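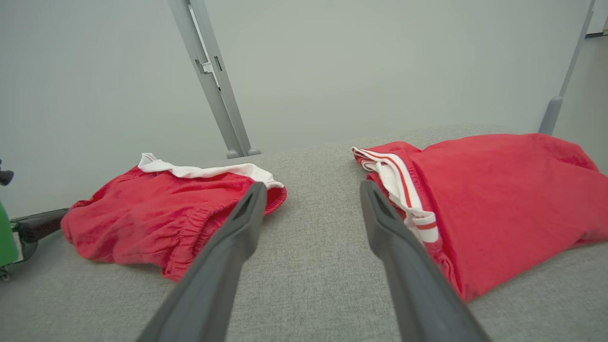
*Two red pieces, gripper over the gray pad*

**broltora_nights**
They put the folding cell in at Vieira in January. The pitch was 50 pieces an hour. I've watched it for a whole shift and I'd say 20, on shorts.

**dmacedo**
Give it time. Our Nernar line was slow too, and now it does 185 towels before lunch.

**broltora_nights**
Towels are flat. A waistband curls up on you. And who fixes the bad folds? Natanael Batista, who used to run his own table — same pay, more walking.

**dmacedo**
My wrists quit hurting, so I'm not going to cry over it.

**foldline73**
Fair on the wrists. But did they cut anyone's hours at your place?

**dmacedo**
Two people moved to packing. One left.

**broltora_nights**
So, yes.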